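About Cumlow

Cumlow writes software for robot arms that pick things up and put them somewhere else. We do not build arms or grippers. Our customers already own those, and they come to us for the part that decides where the arm goes and what it does when it arrives.
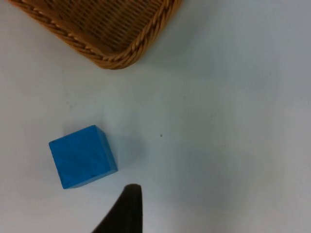 The company was started by Neville Kettle and Freya Sedgwick, who had worked together on motion planning at a packaging firm in Triltham. The planner there was good, but every new product meant two weeks of hand tuning, and most of that time went into the last inch before the fingers closed. They left in March to work on that last inch full time. The first office was one room over a tire shop. We are now on the second floor of the old print works on Polat Street, still in Triltham.

What we make

Our main product is Vestivport. It sits between the camera and the arm controller. It takes in wrist camera images and joint readings, works out the position of the object and the place it has to go, and sends the arm a path. If the object has moved, the path is changed while the arm is moving. Vestivport runs on an ordinary industrial PC and does not need a network connection once it is installed.

With it come two tools that we first wrote for ourselves. One is a replay viewer, which lines up camera images, planned path and motor currents on one timeline so an engineer can see why a grasp was missed. The other is a calibration program that checks the camera against the arm at the start of each shift and reports any drift.

How we work

We test on simple objects before we test on a customer's parts. Blocks, baskets and plain tabletops are easy to reset, and a fault in the planner shows up faster when nothing else is in the way. The current regression set has 2,294 recorded pick attempts, and 373 of them are failures that we kept on purpose. Every change to the planner is run against the full set overnight. A change that brings back an old failure does not ship, even if the average improves - this has delayed two releases so far and will probably delay more.

Freya leads perception and Neville leads planning and control. Everyone on the engineering side takes a turn on the support line, usually one week at a time. Customers talk to a person who can read the logs and, in most cases, fix the problem.

Releases and support

Version notes are posted on the downloads page. The latest release, dated Tue 18 September, shortens the pause between the final camera check and finger closing to 86 milliseconds on our reference PC. Each release is supported for three years. Older versions can be kept running under a separate agreement.

Visiting and contact

Customers and students are welcome to see the test benches by appointment. Use the contact form and tell us which arm and controller you have. Sample logs are helpful if you can share them.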